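Pale grey brick tiles with marble-look floor - too much?

cadi_gwilliam
Hello all, and sorry in advance for the length of this! We're doing up the little utility room off the kitchen and I've been going round in circles. I'd like pale grey oblong tiles on three walls, laid in offset rows like brickwork, and then something with a marble pattern underfoot. My sister says two patterns in a small space will make everyone seasick. I've got as far as buying one box of the Clelitz wall tile and propping a few against the skirting, where they look lovely, but then they would, wouldn't they?

vilho_v
Your sister has a point, I'm afraid. We did brick bond on every wall of our shower room and I was tired of the lines by April. I'd keep the offset rows for the back wall and paint the other two.

Wichai W
I'll disagree with Vilho (kindly!). If you stop at one wall you have to finish the edge somehow, and a poor edge is all I ever see when I walk into a room. Carry it round. The thing that matters is the grout - a shade darker than the tile, thin joints, and the rows lined up properly at the corners.
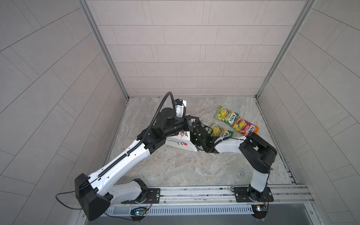
Tuta, Tuesday, January 9, 2024

Same combination as yours, Cadi, with the grout a bit darker than the tile. The floor has soft beige in it as well as the grey, and I think that's what stops it feeling chilly. I'd happily live with it.

vilho_v
All right, the floor is nicer than I expected. I still find the walls busy, and I'd want a plainer tile if I had to look at it every morning while hunting for socks.

jirayu_c
Could you go bigger on the floor? We used 600 x 600 from Rungrueang and with fewer joints down there the walls had room to do their thing. Ours came to 363 for the lot, adhesive included, though that was a very small room and my brother-in-law did the cutting for his dinner.

cadi_gwilliam
Oh, you are all kind. I'm going with three walls and the darker grout, and I'll ask about the bigger floor tiles on Saturday. Vilho, you may say you told me so!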